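4.3 Submitting a Co-production Package through Cutgate

Read this section before you upload anything. The welcome screen says a package takes "minutes." It doesn't, unless your paperwork is already perfect, and co-production paperwork rarely is. Set aside an afternoon and have both producers reachable by phone.

You will need:
- a Cutgate account with Lead Producer rights (Editor rights let you fill in every page and then refuse to let you submit)
- the signed co-production agreement as a single PDF, under 100 MB
- the budget in the Zuro template, unlocked
- a screener or work-in-progress reel, if your fund asks for one

Starting the package

1. Log in and choose Projects, then New Package. Ignore the Quick Package button. It skips the country pages, and you can't add them later.

2. Enter the working title exactly as it appears in the agreement. The match is literal. A missing accent will fail, as anyone who has entered Magalhães without the tilde has found out.

3. Pick the lead country. The system suggests one based on your login address. Don't trust the suggestion if you are traveling or using a shared office connection.

4. Add each partner company under Parties. Wurketora checks company names against the registration papers you upload, but it does not check that the papers are current. Do that yourself.

Note: The green check mark beside a party means the form is filled in. It says nothing about whether the party is eligible.
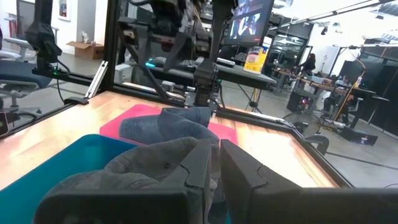
Entering the budget

5. Open the Budget tab and import the Zuro template. Wait for the line count to appear before clicking anything else.

6. Compare the imported total with your own spreadsheet. The importer is advertised as exact. On our test budget it dropped every line with a blank account code, and the total came out 3,315 short with no warning of any kind.

7. Set the exchange rate by hand. The automatic rate refreshes each time the page loads, so the shares you approved at lunch may not be the shares you submit at 4 p.m.

8. Check that the country shares add up to 100 percent. If rounding leaves them slightly off, correct the largest share. The Balance Shares button spreads the difference across all parties and can push a small partner below its treaty minimum.

Caution: Do not use the Eligibility Score to decide whether to apply. The publisher does not explain how the score is calculated, and a fund is under no obligation to look at it.

Submitting

9. Click Preview and read the whole PDF. Long cast lists get cut at the end of a page.

10. Click Submit once. The button stays active while the upload runs, and a second click creates a second package with its own fee.

11. Save the receipt number and take a screenshot. The confirmation email is supposed to arrive within 24 hours. Ours took over 24 both times we tried.

If you see Error 121, the help page will tell you to clear your browser cache. Try it if you like. In our experience the cause is an agreement PDF with a password on it. Export a clean copy, replace the file under Documents, and go back to step 9.

To withdraw a package, see section 4.5. Deleting the project from your dashboard only hides it from you; the fund can still open it.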